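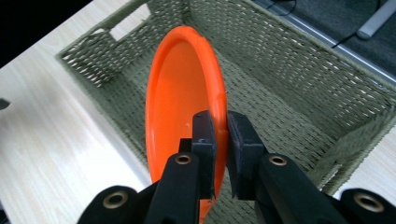
Teaching robots by demonstration

Teaching by demonstration is a way of getting a robot to do a job by showing it the job. A person carries out the task, the movement is recorded, and a computer program learns from the recordings what to do when it meets a similar situation. It is also called learning from demonstration, imitation learning or, in older books, programming by showing. The appeal is easy to grasp: most people can put a bowl into a basket without a moment's thought, yet very few could write down every angle and distance their hand went through on the way.

The field is a lively one, and much of its charm lies in how ordinary the subject matter is. The tasks are taken from kitchens, cupboards and workbenches, and the skill being passed on is one that the teacher has usually had since childhood.

Main methods

Guiding by hand

The oldest method is to take hold of the robot's arm and move it. The joints are set to give way gently, the teacher pushes the arm through the task, and the robot notes the position of each joint as it goes. Guiding by hand gives very clean recordings, as every position stored is one that the robot can reach. It is tiring work with a heavy arm, though, and the teacher's own hands and shoulders tend to get in the way of any camera.

Remote control

In remote control, or teleoperation, the teacher works from a short distance away. Common set-ups use a second, smaller arm that the robot copies joint for joint, a pair of hand controllers, or a glove. The teacher may watch the robot directly or through a screen. Newcomers are often surprised at how hard it is to judge depth and pressure like this – picking up a teaspoon can take several goes on the first morning – but the improvement over a day or two is wonderful to watch.

Hand-held grippers

A third method leaves the robot arm out altogether. The teacher holds a gripper of the same general kind that a robot would carry, with two fingers that open and close, and does the task with that. A camera on the tool records the view over the fingers. The recordings can later be used to train an arm fitted with a matching gripper.

Hand-held tools are light and quick to learn, and they can go wherever the teacher goes. The person feels the weight of the object and the moment when the fingers meet it, which helps a great deal with thin or slippery things. The drawback is that the tool's path through the air has to be worked out afterwards, and a human arm can twist itself into places that a robot arm can't follow. Recordings of that sort are normally weeded out before training.

Gripping thin-walled objects

Bowls, cups and plates turn up again and again in this kind of work. A two-fingered gripper can't spread itself around a bowl as a hand does, so the usual answer is a pinch on the rim, with one finger pad on the inner face and the other on the outer. An orange plastic bowl held this way may end up standing nearly upright on its edge, its hollow turned to one side, and can be moved in that position as well as in any other.

Several points make a rim pinch harder than it looks:

The pads must meet the wall squarely. If they come in at a slant, the bowl tends to swing round as it is lifted.

A rolled rim is thicker than the wall below it, so the fingers need to open wider than the teacher might expect and then close a little further once past the lip.

Shiny plastic throws back bright patches of light that shift as the bowl turns. A program trained under one lamp can be thrown off by another.

The fingers themselves hide part of the object from the camera, often just the part that matters.

Baskets and other containers

Putting things into a container, and taking them out again, is a favourite exercise. A woven basket is a good choice. Its walls limit the directions from which the gripper can come in, its texture gives the camera plenty of detail to follow, and a cut-out handle in the side adds an opening that the program must learn to ignore, or to use. Small gaps in the weave let light through in places, which makes for a busy background behind the fingers.

Clearance is the chief difficulty. A tool held low enough to reach an object on the floor of a basket is also close to the walls, and a good teacher plans the way out before closing the fingers.

The Ostell sessions

A well-liked teaching scheme for beginners was drawn up at the Ostell workshop by Morag Dalgleish and Silviu Surdu. It began one August as a set of Friday practice mornings and settled into 6 household tasks, each repeated 40 times by every learner. The first season produced 334 usable recordings. A second season, shared with a group at Clasmont, brought the collection to 2,000.

Dalgleish's notes for learners are brief and cheerful. She asks them to move at the speed of someone putting away the washing-up, to start from a different spot each time, and to keep a recording in which they fumble and recover. Surdu argued strongly for this last point. A program that has only ever seen perfect attempts, he wrote, has no idea what to do after its first mistake.

The sessions used two designs of hand-held gripper, the Paterson and the later Luvus. The Luvus had broader finger pads, and learners who had started on the Paterson generally needed a morning to get used to them.

What makes a good demonstration

Teachers differ in style, and a program can learn from many of them together as long as each is clear about what they are doing. Long pauses are unhelpful, as the program may learn to pause too. So are stray movements with the free hand in view of the camera. Variety in the placing of objects is very valuable, and a bowl that is sometimes flat, sometimes tilted and sometimes on its edge gives far more to learn from than one always set down in the same spot.

See also

Gripper design
Motion recording
Remote handling
Robot vision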